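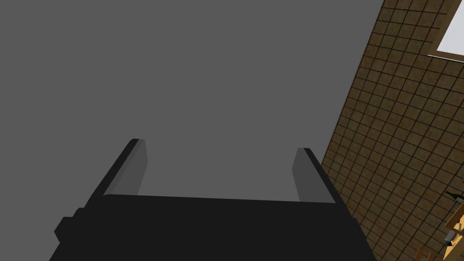 # Keeping the Old Glass

2022-10-22

The first thing Mei-kuen Siu does with an old window is scrape off a bit of paint in a corner nobody will see. She wants to know how many coats there are and whether the wood under them is sound. On most of the houses in the older part of Trasemmont, it is.

Siu runs Flivau, a window repair shop in a former feed store by the rail line. She has four people working for her and a waiting list that runs into next July. When she opened, most of her calls were from owners who had already been quoted for new windows and wanted a second price. Now they tend to call her first.

The work is slow. A sash comes out of its frame and goes on a bench. The old putty is softened with a steam box and lifted out with a blunt knife, and the glass is set aside in a padded rack, each pane numbered on masking tape. Rotten wood is cut back and new pieces are glued in. Then the glass goes back on a thin bed of fresh putty, which has to form a skin before it can be painted. A plain sash with two panes takes almost 5 hours of bench time, spread over a couple of weeks. 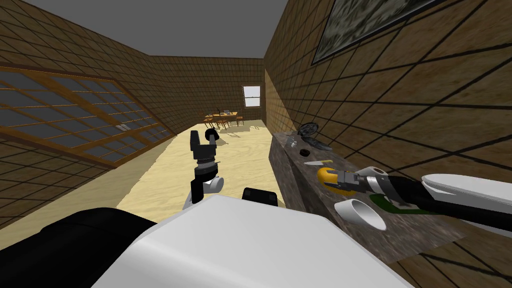

Cost depends mostly on how the glass is divided. Every pane has four edges to clean and putty, so a big single sheet is cheap to redo and a grid of small ones is not. A window with many small rectangular panes and thin wooden muntins, like the one in the left wall here, is the sort of job that makes Siu reach for her calculator. The muntins are the weak point. They are narrow to begin with, and years of scraping make them narrower. Siu will replace one if she has to, but she would sooner fill and sand it, as taking it out can loosen the joints all the way across.

Wing-sze Lui had 26 windows to think about when she bought her house on Shi Street. Two would not open and one had been screwed shut. She had the worst of them done at the shop and took a weekend class there so she could handle the rest herself.

"I was bad at it," she says. "My first putty line looked like cake frosting. You scrape it off and do it over."

She has spent $2,896 so far, counting the class, tools and the shop's bill. She keeps the receipts in a coffee can in the pantry. The front rooms are done. Upstairs, she works on one window at a time and covers the opening with a sheet of plywood, so the house always has one dark room.
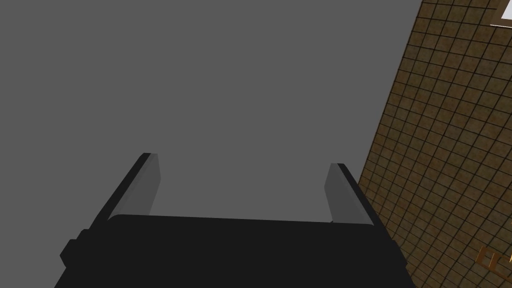
*A black gripper with its fingers set wide apart.*

Drafts are the usual complaint about old windows, and Siu does not argue with it. A loose sash leaks air. Most of the leak, she says, comes through the gap around the sash and the pocket where the weights hang, and both can be dealt with. The shop cuts a groove for bronze weatherstrip and fits a wooden cover over the pocket. For people who want more, she suggests a storm window on the outside.

There are windows she turns down. If the sill has gone soft all the way through, or someone has cut the frame to fit an air conditioner, the bill can pass the price of a new one. She tells the owner so, and asks if she can have the glass.

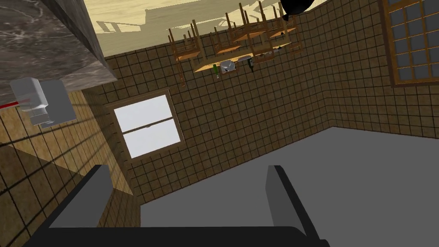 *Dark gray marble counter and pale yellow floor in a tiled kitchen and dining room.*

The glass matters to her because it is hard to find. Old sheets have a slight ripple, and a new pane set among them stands out from the sidewalk. Siu buys what she can from Ketadari, a salvage yard outside town, and stores it on edge in the back of the shop, sorted by thickness. Some of it arrives with the putty still on.

Lui's next window is the one over the stairs. She has built a platform to reach it and tested it with two bags of sand. The sash came out easily enough, but one of the cords broke when she lifted it, and the weight dropped into the wall. She plans to fish it out this week with a hook and a flashlight, before the nights get any colder.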